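Workshop tips: house rules for a gripper arm that handles food shapes

Plenty of us have a little arm on the bench now, and I love it! Mine came with two fingers, a wrist camera and a manual that says almost nothing about good practice. So I wrote my own, with help from the Darkard group in November, and they've held up beautifully.

Clear the reach first. Mark the full swing of the arm on the bench with coloured tape, then keep mugs, phones and hands outside it while the power's on.

Start slow and soft. I run every new shape at the lowest grip setting and go up one notch at a time — glossy, wrinkly things like an eggplant deserve extra patience. Take hold near one end only if you've checked the long end won't swing into anything.

Wipe the finger pads before each session, and look at them in good light. Clear pads are wonderful for this, you can spot a smear straight away. 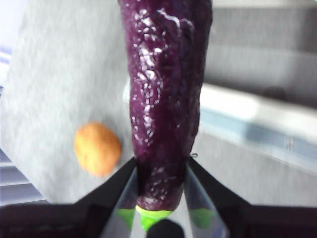 Pak-hei Liu wrote in to say the stop button should be tested before the pads are even touched, and that at Curko they log it on paper every time. Quite right, and I've moved it to the top of my own sheet!

A few more favourites:

Change the pads after 1000 grips, or sooner if they've gone cloudy.
Keep cables tied back behind the elbow.
Leave 100 mm between the arm's reach and the edge of the bench.
Power off at the wall before you swap fingers — every single time, even for a quick one.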